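Léeme de Herrero, el inventario de nuestra mesa de trastos. Lo empecé en diciembre y lo voy rellenando a ratos, ¡así que paciencia!

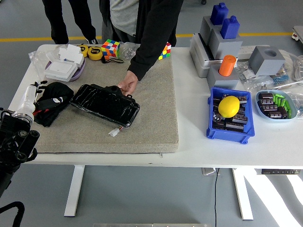
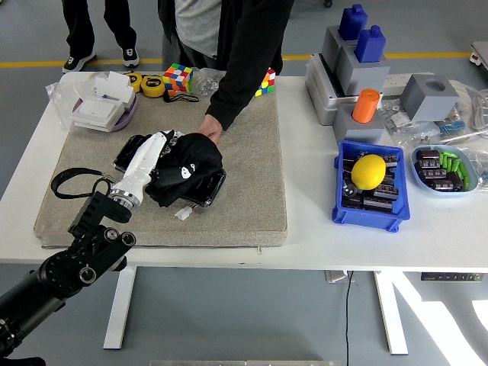
Los nombres van en minúscula y sin tildes, uno por línea en objetos.txt (tope de 240 líneas, que luego me pierdo). Si algo se repite, como los dos metros amarillos o los cubos de Rubik, lleva el mismo nombre y un número detrás. El limón va en "comida", aunque esté encima de los condensadores. Dudas y erratas, a Torbjørn Amundsen o a mí.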